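Speaker notes: Reusable bags in the Priltau office supply program
Presenter: Natnael Tefera, Facilities and Purchasing
Last updated: March

Opening. Thank the Busex branch for hosting. Remind attendees that questions will be taken after the purchasing section.

Background. The program issued 576 canvas bags to staff in its first year, replacing the paper carriers formerly kept at the mail counter. Roughly 2,000 carriers were ordered in the year before. The figures are in the handout and need not be read aloud.

Care and storage. Bags are to be emptied at the end of each shift and returned to the shelf in the colour group assigned to each floor. Staff should check the pockets for keys and access cards. Pause here for the Busex team to describe their own shelving.

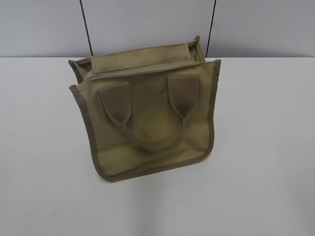
Inspection begins with the handles, as most returned bags are withdrawn for wear at that point. Ask attendees to look first at the stitching where the handle joins the front panel. On the khaki tote, each handle starts from a wide tab of darker fabric near the top of the panel, and the webbing narrows below it. The binding is the second point to check, particularly at the rounded lower corners. Creasing in the canvas is acceptable and is not grounds for withdrawal.

Purchasing. The next order is for 110 bags. Branch requests go to Positz through the regular form, with the cost centre filled in. Late requests will be held for the following order.

Questions. Allow ten minutes.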